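Trullport has confirmed it will bring a new two-seat electric roadster to market next year, and the company says the car will be built at its Lasard plant alongside the existing wagon. The roadster, called the Skirnberg, was shown to dealers in August in near-production form.

The car uses a shortened version of the wagon's platform, with the battery moved behind the seats to keep the driver low. Trullport quotes a range of up to 700 kilometres on the larger of the two battery packs - a figure that has not yet been through independent testing. The smaller pack will go into the base model, and its range will be published closer to launch.

Design chief Wendelin Aigner said the brief was to keep the body simple. The roof is a manual fabric unit that folds behind the seats, and the door handles are ordinary pull types. "We had a powered roof on the first clay model and it took up half the boot," Aigner said. "I'd sooner have the space for a weekend bag."

The cabin follows the same line. There is a single centre screen, a row of physical switches for the heating and demister, and a small instrument display ahead of the driver. Dealers who sat in the car said the seats were firmer than the wagon's and the steering wheel noticeably smaller.
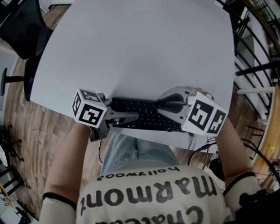

*Handling a black keyboard at a white table.*

Three trim levels are planned. The base car has rear-wheel drive and steel springs, while the middle version adds adaptive dampers and larger brakes. The top model gets a second motor and all-wheel drive, although Trullport has not released power figures for any of them.

Hubert Tanner, who runs the sales side, said the first 64 cars would go to existing owners who put down deposits on the cancelled coupe. Those customers have been contacted by email and have until the order books open to confirm their colour and trim. Anyone who would prefer a refund can still have one.

Pricing has not been announced. Tanner would only say that the roadster would cost more than the wagon and that the gap would be "smaller than people are guessing". Its closest rival is likely to be the Okafor convertible, which has had the small electric open-top class largely to itself and is due for a facelift of its own.

Right-hand-drive cars will follow the left-hand-drive launch, with the same battery options and colours. A hardtop is being considered as an accessory, but it has not been approved for production. Test drives will be offered through dealers once demonstrators arrive.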